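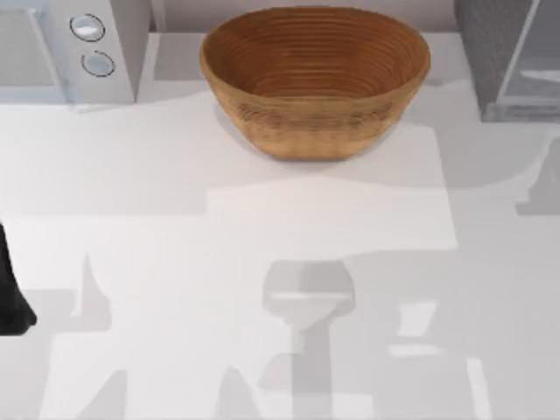
SITE VISITS

What a morning at Preltmont! Olumide Abubakar showed us how new arm tasks get tried in simulation first, on a kitchen counter with a wooden bowl, before the line sees any of it. Fotini Fragkou used to stack bowls by hand all shift. Now she plans the arms' moves and fixes the bad ones — and she loves it, though she misses chatting across the bench. Two of her old crew are training to join her in October.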